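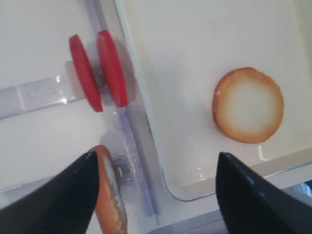

Golden-brown at the edge, pale in the middle.

Zandau 26 benchtop oven: a small box with large opinions

By Naledi Van der Merwe
1 December 2022

Print | Email

My big oven died in January with a tray of Anzacs inside it, and the landlord's view was that an oven is a bit of a luxury. So I have been living with the Zandau 26, a benchtop model that holds 26 litres and takes up all the space where I used to make sandwiches.

The controls are two knobs and a dial. One knob chooses the element, the other the temperature, and the dial is a timer that ticks like a guilty conscience. Le Roux, who import the thing, call it "intuitive". The booklet explaining it is longer than my lease. I'd have swapped most of it for an inside light, but apparently that's on the dearer model, along with a handle that doesn't get hot. 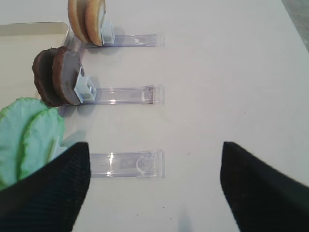 Heat-up is quick, I'll give it that. The dial goes up to 1,000 watts' worth of enthusiasm on the fan setting, and scones were in before I'd found the jam. They were also brown on the left and blond on the right. Turn the tray halfway through and all is forgiven, although the booklet says turning is unnecessary and I'd like to meet whoever wrote that.

Bread is where it earned its spot on the bench. Yesterday's rolls come back to life at 100 degrees with the door shut and the fan off, and my neighbour Mylene Talavera has started bringing hers over in a paper bag. She puts them in cut side down. I'm for a metal tray and the cut side up, like the half bun lying there with its white centre and its ring of golden-brown crust, and we've agreed not to discuss it.

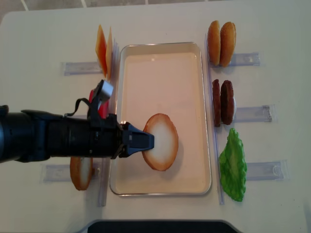

Toast, on the other hand, is a disaster. It goes from beach sand to roofing tar while you're getting the butter out – I bought a Trilline toaster for twenty bucks and we don't speak of it in front of the Zandau.

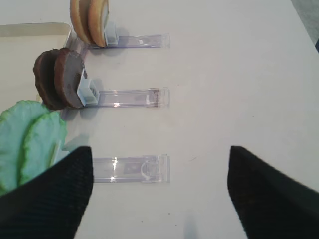
Biscuits are the real exam for a cheap oven. Mine come out a shade darker underneath than on top, but the colour I'm chasing is a light face with a toasted rim, and you can see it on the two biscuits standing on edge in their white clip at the end of the clear rail. I get there on the middle shelf with the top element off. On the bottom shelf I get coasters.

Cleaning is a crumb tray that slides out at the front and tips most of its contents into the cutlery drawer. I've learned to open a different drawer.

Would I buy it again? At the price, yes, grumbling. The Distivier does the same job with a light inside, but it won't fit under my cupboards and I'm not moving house for a scone.

Print | Email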